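Manon Marchand
Thread – sorting a mixed household bin, 1/7

Clearing the spare room at Brescombe. One grey bin, household bits and toys in together. Notes as I go.
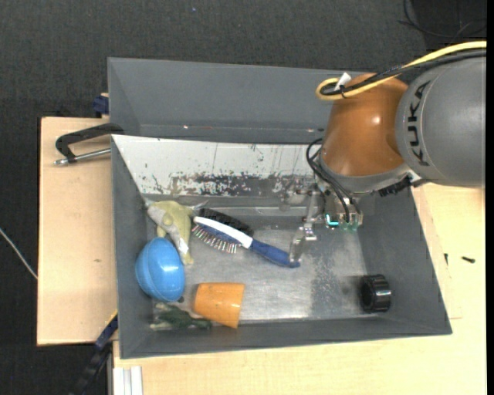

Blue and white hairbrush, grey bin, before sorting.

2/7
Rule one: sort by material, then by room. Sorting by room first means every item gets handled twice.

3/7
Hairbrushes. Pull the hair out with a tail comb, working from the handle end. Then 3 minutes in warm water with a drop of washing-up liquid. Pad facing down, never submerged – water gets in behind the cushion and stays there.

4/7
Dry bristles down on a towel overnight. No radiators. The glue on a cushion pad softens and the pins start to lean.

5/7
The bin itself. The paint on the inner wall is scraped and flaking low down, and the metal floor is scuffed. Flakes get into bristles and soft toys, so vacuum first, wipe second. I'll line the floor with felt from the shop in Sestville, cut 30 mm oversize and trimmed in place.

6/7
Hard plastic toys: same water, old toothbrush for the seams. Anything with a battery compartment gets a damp cloth only. Check the contacts for white crust while the cover is off.

7/7
Whatever is left without a room by 21:00 goes in the Palby charity bag. Brushes don't – the shop won't take them.

Print this thread
E-mail this thread

Recent from Manon Marchand
Felt or cork for drawer liners
Yeom shelf brackets, refitted
Labelling the airing cupboard
Which lids to keep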